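Medir a desmontagem pela tarefa inteira

Loubna Mahrous

Quem trabalha com desmontagem robotizada de computadores habituou-se a publicar uma taxa de sucesso única, calculada sobre a tarefa inteira. Defendo que esse número devia deixar de ser o resultado principal. No projeto Jekerden dividimos a remoção de uma unidade de disco em quatro fases — aproximação, contacto, libertação e extração — e passámos a registar cada uma em separado.

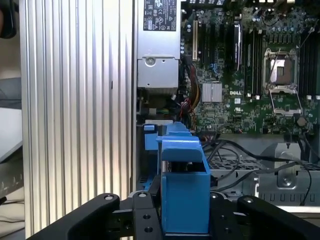
A fase de libertação é a que mais distingue um método do outro. Uma política treinada por imitação aprende depressa a levar os dedos até à peça certa, mas o que conta depois é a orientação com que a segura. Um suporte de plástico azul preso na vertical entre os dedos, diante de um chassis aberto com cabos atravessados sobre a gaiola metálica, deixa pouca folga para corrigir o ângulo. Se a avaliação só regista o fim da tarefa, um erro de ângulo e um erro de localização contam como a mesma falha.

O Tadhg Ó Dubhghaill discorda. Diz que as fases são escolhidas por nós e que outro laboratório faria cortes diferentes. Tem razão quanto a isso, e a comparação entre grupos fica mais difícil.

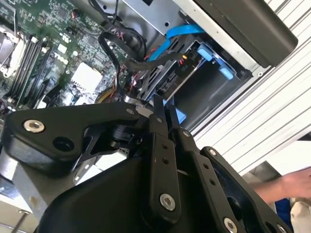 Mesmo assim, prefiro uma divisão discutível e publicada a uma percentagem que esconde onde o método falha. Em janeiro comparámos três políticas cujo resultado global era igual. Uma delas perdia quase tudo no contacto, as outras na extração, e as correções necessárias eram diferentes. A Ah-rin Son repetiu a análise no Mamdale e chegou à mesma separação.

Peço aos revisores que exijam a tabela por fases, com a definição de cada uma em anexo e as intervenções humanas contadas à parte.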